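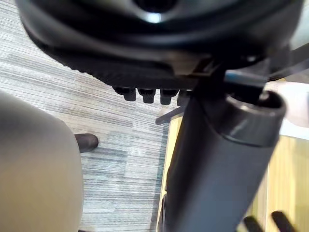

A shoe rack is a low piece of furniture for keeping footwear off the floor, a job it shares, in most homes, with the floor. The common household type has one or more shelves held in a frame and stands near a door or, in offices, wherever there was a gap.

Open racks suit shoes that go on and off all day. Slides are the easiest case, having no laces to trail and no heel to collapse. They are normally shelved in pairs, side by side, though owners differ on which way the toes should point — and hold firm views about it.
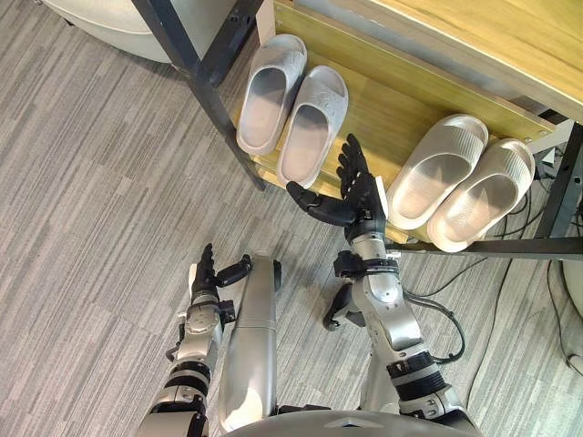

Two pairs of pale slide sandals on a wooden shelf in a black metal frame.

Depth is the usual weak point. The Jostwood rack, first sold in Requena, had a shelf so narrow that larger sizes hung over the front edge. Its designer, Noelia Miranda, called this ventilation. The later Distberg version was 2 inches deeper and sold no better.

Racks are tidied by returning each shoe to its partner. Fulgencio Lorente's short guide to hallway furniture gives the task 20 pages, of which the last 2 concern single shoes. He recommends waiting.

See also: Boot tray; Coat stand; Slipper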